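The Long Way Round to Sarholm

The pilgrim road from Farness to Sarholm is 27 miles long and has, by my reckoning, one good bench. It was laid out in the fourteenth century for people who believed that sore feet were a form of prayer, and the drainage suggests the present authorities agree.

I went in September, on a Thursday, with a stick I had bought for the purpose and left on the bus. There were 7 of us at the church gate in Farness at half past six in the morning. We were given a blessing, a photocopied psalm and a warning about the bull at Skutard. The blessing was brief. The bull got several minutes.

I should say that I am an indifferent churchgoer. I know the tunes better than the words and the words better than what they ask of me. But I had been told that walking does something sermons can't, and that the psalms in particular were written by people on the move, who complained a good deal. This turned out to suit me. "I am poured out like water" reads quite differently when your socks are.

Skutard is the halfway halt, a chapel in a field with room for a dozen people or one determined sheep. In the Middle Ages, the parish history claims, 3000 pilgrims a year stopped there to leave a candle and their opinions of the road. These days it is roughly 800, and the opinions go in a visitors' book. "Cold but holy," somebody had put. Underneath, in different ink: "Cold."

We said the midday office there, badly, in several keys. Then we sat against the south wall, ate whatever had been squashed in our bags, and fell into the sort of talk strangers have when they know they will not meet again. Does God mind if you're bored? Is it still a pilgrimage if you take the ferry back? There was a strong party in favour of the ferry.

The afternoon is the harder half. The path goes up, reconsiders, and goes up again. By four o'clock all singing had stopped, and I had begun to feel real fellowship with the grumblers in the Book of Numbers, who have always had an unfair press.

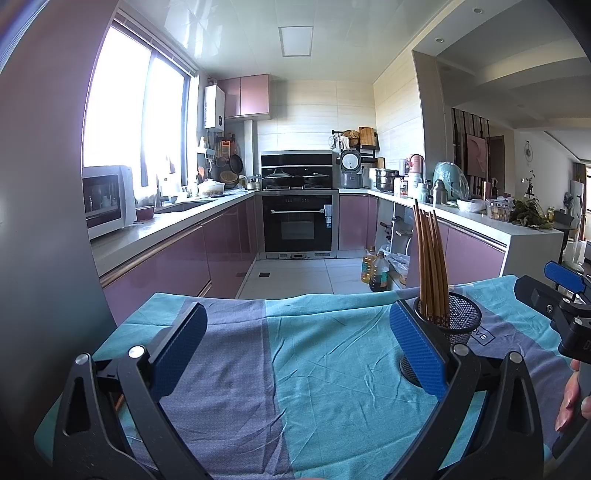

Hattori thought I had the grumblers wrong: it was never the complaining that got them into trouble, it was wanting to go back to Egypt. I turned this over for the last three miles, having wanted to go back to Farness since breakfast.

Sarholm church was unlocked and nearly dark when we came in. The saint's bones were lost some centuries ago, so the shrine is a slab, a kneeler and a card asking you to shut the door. I knelt, chiefly because it was lower than standing, and stayed longer than I had meant to. Then I shut the door and went to ask about the ferry.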